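## News from the Sunday robotics club

Hello again from the back half of the Penport community workshop, where the coffee is bad and the extension cords are finally labeled. I promised Edeltraud Hofstetter I'd get this written before the term got away from me, so this one covers the gripper project and then a bit of housekeeping.

If you missed the last meeting: we've split into two teams for the Vedton meet in August. The Erden team is building the rolling base (they picked the name, don't ask me what it means), and the rest of us are on Hayashi, our pick-and-place project. I'm on Hayashi, so you're going to hear a lot more about that one. Sorry, Erden folks — send me something and I'll print it!

The way we're doing it, a person holds the gripper tool and does the job by hand first, over and over, with the camera recording. Those recordings are what we train on. It sounds easy until you've tried to pick up a single washer with two blocky fingers while a twelve-year-old tells you your elbow is too high. Our goal is 3,000 recorded picks before the meet, and we added 47 last Sunday, which was slower than I'd hoped but a big jump on the week before. Most of the lost time went on arguing over how far apart the fingers should be at the start of each pick. We settled on starting wide open, every time, and I'd like everybody to stick with it even if you've got a better idea (write it on the whiteboard, we'll get to it).
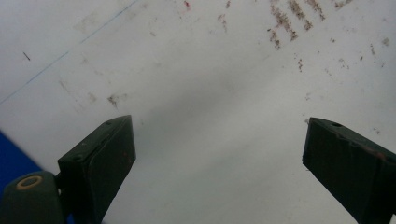 Do you need to know how to code to join the Hayashi team? You don't, and about half of what we need right now is patient people who are willing to make the same slow, steady grab again and again, then sit down afterward and help sort the good recordings from the bad ones.

The sorting is more fun than it sounds, by the way. We do it at the big monitor with snacks, and you start to recognize people by how they move. Edeltraud comes in low and takes forever. I rush, and I've been told so. When a recording is bad we toss it and move on, so please don't feel awful if one of yours gets voted out. Plenty of mine did.

A few odds and ends. We still need a second person to learn the file backup, and it takes one afternoon to pick up. Erden is short on wheels and would love a set of 3 that match. If you took the small hex keys home, please bring them back, because I've been tightening finger screws with a key that almost fits and I'm going to strip one soon.

Doors open at 2 next Sunday. Kids under ten need a grown-up with them, and long hair gets tied back on the Erden side of the room. Parking behind the building is fine again!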